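**Run 3179**

Anneliese Kleinschmidt loved a good fault more than anyone I ever worked with, and on Wed 11 January she got the best one of her life.

I was six months into my job at Skodness, still the new person, still getting lost on the way to the kitchen, and I came in at half past seven to find her already at her desk with her coat on and her hat on and the biggest smile you ever saw.

"It stopped," she said. "All night long it stopped! Come and look!"

What had stopped was Zatik. Zatik was our planner, the part of the software that told the arm how to get from one place to the next, and overnight it had been running in the simulator, picking up a block and putting it down again with everything shifted a little each time. We had a delivery coming up. The real arm was going to a workshop called Drodon, where people would be standing near it all day, and before it went anywhere the simulated one had to do 600 clean runs in a row. It had been doing fine since before the holidays. Then, at run 3179, it hit the emergency stop, and after the reset it stopped again, and after that it went on stopping until morning.

"So it's broken," I said.

"It's wonderful!" she said, and pulled out the other chair for me.

You have to understand how much I didn't want it to be wonderful. I had written the last change. It was 47 lines, I had been proud of every one of them, and it had gone in the afternoon before. I sat down next to her and my stomach felt like a bag of wet sand.

She didn't ask about my change. She asked what I thought the arm had felt.

That was how she talked about it, and I've caught the habit from her. We opened the force log and there it was, a push against the gripper, a big one, sideways, coming out of nowhere. Something had shoved the arm hard enough that it would have hurt a person, and the safety layer had done just what it should and cut everything. The safety layer was called Seol. Anneliese had written it herself four years before, and she patted the monitor when she saw the line with its name on it.

"Good girl," she told it.

Then we went hunting. I can't tell you how much fun that morning was once I stopped waiting to be fired! We pulled the gripper off in software and ran the arm bare, and it stopped. We made the block lighter and it stopped. We took the block away altogether and the arm went down and closed on nothing at all, very politely, and came back up, and didn't stop. So we put the block back and both of us yelled at the same time.

"It's the block!"

It wasn't the block – or it wasn't only the block. The block had the right size and the right weight. It had been the same block since July. We ate crackers out of the drawer and went through the room file line by line, every wall and chair in it, with Anneliese reading the numbers out loud in a voice like a ship's captain and me checking them against the old version.

Around noon she quit reading and said we should go and stand where it happened. What she meant was to load the saved state from run 3179, freeze it a moment before the stop, and fly the view in close. So we did.
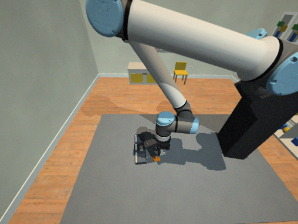 "Turn on the collision shapes," she said.

I turned them on. Every solid thing in a simulator has a second body that you don't normally see, a plain outline the physics uses to decide what touches what. I went around the fingers slowly, and then lower, down to the mat, and lower still, and I saw that the bottom of the block was inside the floor.

Only by a hair! But the physics doesn't care about a hair. Two solid things can't share a place, so the math shoves them apart as hard as it needs to, and if a finger happens to be against the block at that moment, the finger gets the shove. My 47 lines had changed the order things were placed in at the start of a run. The block used to be set down last. Now it came first, and the mat was slid in under it, and on most runs it got bumped up the way it should. On run 3179 it didn't. The reset kept the bad position, and that was why it had gone on stopping until morning.

"So it was me," I said.

"Sure it was you," said Anneliese, already typing. "And look what you found!"

I didn't see what I had found, so she showed me. Drodon's real table was going to be wiped down and bumped and leaned on, and somebody would set a part on it a little crooked, jammed against a fixture, and the gripper would come down on it and push. Zatik had no answer for that. It would press until Seol cut the power, and then a person would walk up and hit reset, and it would go right back and press again. Seol would catch it each time, but we had never once asked what the planner should do after being caught. A second stop in the same place ought to mean back off, open up and call somebody.

We fixed my bug in ten minutes. The other thing took us 6 weeks, and I had to phone Drodon myself to tell them they'd be waiting. I practiced the call twice in the stairwell. The woman on the other end listened to the whole story, and then she asked me to explain the part about the floor again, because she wanted to tell her brother.

Anneliese printed the force curve from that night and taped it over her desk, with the spike circled in green marker. The count went back to zero and we started over. I stayed late to watch the first ten, with my feet up on her chair and the last of the crackers, and every time the fingers closed I leaned in.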